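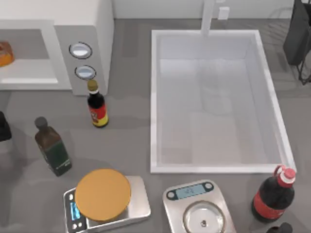
Slide 1: worktop with sink, bottles and two scales

Morning all, I'm Sunita. I've come to talk about salad dressing, and why I gave up on recipes and started weighing everything (sorry, Mum!).

Start with 100 grams of oil. Jar on the scale, press zero, pour. Then zero again and add the vinegar, so there's no washing up spoons.

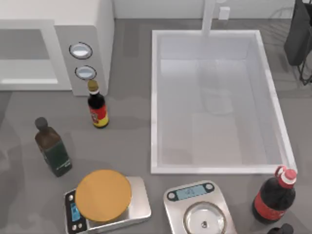
Slide 2: Getting the sharpness right

Pause for the lemon story, keep it short. Iraklis swears by cider vinegar and I've come round to it, though I still sneak in a bit of lemon when he's out.

Mustard next, and don't be shy with it, it's what holds the whole lot 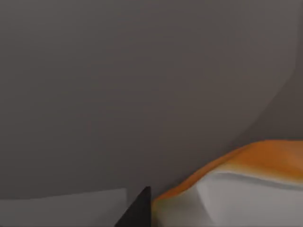

together once you start shaking. Lid on tight! I did a batch for 282 people in February and my arms ached for 2 days.

Hand round the bread now, then take questions.
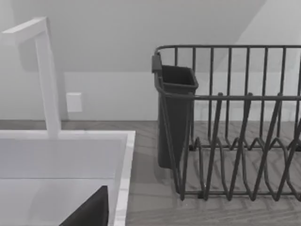

Can you make it the night before?
Leave out the garlic and herbs until the morning, and give it a good shake before it goes on the leaves.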